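# The arm at the returns bench

In Iltthorpe the day starts early. When I arrive at the Proltum returns centre it is not yet six, and Sun-ja Moon is already at her bench with tea in a metal cup.

She has sorted returned goods for nine years. Everything people send back comes to her in mixed bins, and before last winter she leaned over them for the whole shift. Her shoulder was sore most evenings. Now an arm does the reaching, and she decides what happens to the hard cases.

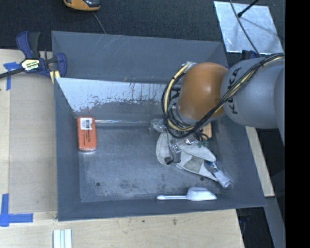 "In the first month I did not like it," she tells me. "It was slow, and I was standing there with my hands in my pockets." The arm now handles about 300 items in a shift. When it is not sure of its grip it stops, a light comes on, and she walks over.

The company, Romaniuk, kept all 30 people at the site, but the jobs have changed colour. Two sorters went to the Varkbridge depot for training and came back as technicians, with better pay. Others miss the talking - the benches used to stand close together, and now there is a fence between them.

Sun-ja still prefers to pick up shoes herself. At the end of the shift she rinses her cup and goes to catch her bus.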